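Plakanham Lab Reports Bin-Picking Method That Learns From Its Own Failed Grasps

PLAKANHAM, Mon 21 July – The manipulation group at the Plakanham laboratory has released results from a study in which an industrial robot arm learned to pick blocks from a bin without hand-labeled examples. The system, called Derkari, was trained on 3000 grasp attempts made by the arm itself. In the final test series it was given 20 block arrangements it had not been trained on and cleared all but one of them.

Most bin-picking systems are trained on images in which a person has marked where the gripper should close. Derkari starts with random grasps and records whether each one ends with a block held above the rim of the bin. Failed attempts stay in the training set and are weighted by how close the fingers came to a usable position. Of the attempts recorded, 2720 were used for training and the rest were held back to check the model as it improved.

"The failures carry most of the information in the early stage," said Zuzana Halás, who led the study. "If you throw them out, the robot needs far longer to learn that a block against a wall has to be approached from a different angle."

The work was done with a KUKA arm reaching down into a gray metal-floored bin, with a second bin set directly behind it. Green and red blocks serve as the test objects. Blocks lying along the base of a wall or touching one another are the difficult cases, and the group reports its results for them separately from those for blocks in open space.

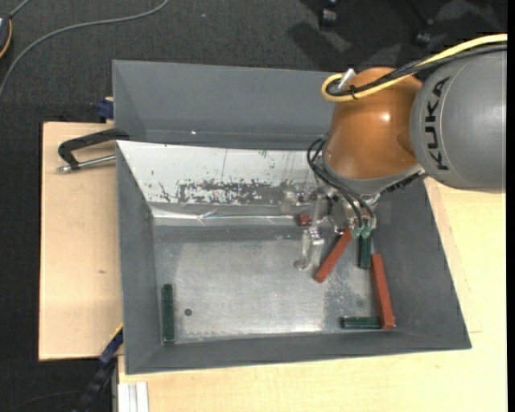 Ryszard Górecki would like to see the same test run on objects that bend or have uneven weight before calling the method general. Rigid blocks are forgiving, he said, and a grasp that is slightly off center will often still hold. He also asked that the training time be published along with the success rate, so that other groups can compare costs.

Halás said both points are covered in the next phase of the study. A set of soft packages and partly filled bottles has been prepared, and each will be tested with the same training procedure and no change to the software. Training times will be listed in the full report.

The group also measured how the method copes with a change in lighting. After 100 additional grasps under the new conditions, the model returned to its earlier success rate. No person stepped in to correct the robot during that series, apart from refilling the bin when it had been emptied.

The study was carried out with support from Kalinowski, an automation firm based in Prundedby. Kalinowski plans to try the method on a sorting line at its own site, where the present system has to be set up again each time a new part is introduced.

The full report, the grasp records and the training code can be requested from the Plakanham laboratory by research groups and companies. Requests should state the type of arm and gripper to be used.

Press contact: Aniela Ziółkowski, Plakanham laboratory, communications office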